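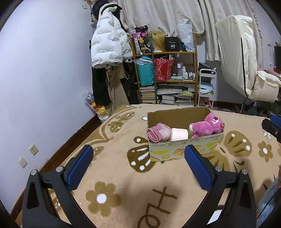 Community > Robotics > Learning from demonstration

Do hand-held gripper demos carry over to a fixed arm?
Posted by plustdale_pat, 2026-04-08

Hello all, I'm trying to repeat the Clurnetti result, where a policy is trained only on demos made by hand. We have 600 so far, all packing small soft things into a box. Should I keep going, or move the box to new rooms first? 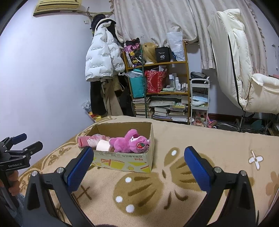 Open box on the bed, pink bear inside, jaws wide.

3 comments | 2 shares

witum_bench
New rooms, I'd say! We got to 1,667 demos in one kitchen and were ever so proud, then the arm went to pieces in the Salem flat. Another 40 demos in each new room helped far more than I'd have guessed, and do change the blanket now and then, as ours had learnt the tablecloth (bless it).

softgrip
2,000 minimum. Check your wrist camera angle matches the arm.

oldsolder
Same problem here, following.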